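Should the Lab Buy a Second Gripper? Equipment Planning Report
Katherine Quispe and Teófilo Tamayo, supervised by Roy Ackroyd
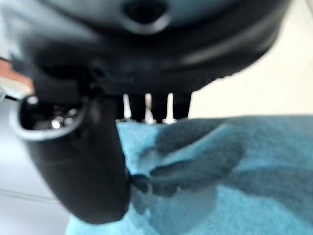 We were asked to plan spending for the cloth handling project, with 1414 dollars left until January. The request on the table was 2 more grippers from Clura at 670 dollars each. That would leave 74 dollars for everything else, and we do not think the case has been made.

The sales sheet says a second arm "doubles output." Output of what? Our slow step is resetting the cloth between runs, and a student does that by hand. Another gripper would mostly wait for the same student.

Spare parts are a different matter. Rohani Tuhumury priced a set of replacement fingers and a cable from Coltden at 211 dollars. The quote leaves out shipping, and Coltden has not answered our email about it. Even so, when a finger wears out the whole project stops, so we would put this order first.

Maritza Yupanqui disagrees with us. She wants one new gripper now, so that the Brovholm test bench can be used in the afternoon while Nina, our older setup, stays on towels. It is a fair point, but the bench still has no controller, and a controller is not in anyone's budget.

Recommendation: order the spare set, hold the remaining 1203 dollars, and keep a log of idle time on Nina — a real one, filled in at the end of every session. If the log shows the gripper is what holds us up, we will change our minds and ask for one unit.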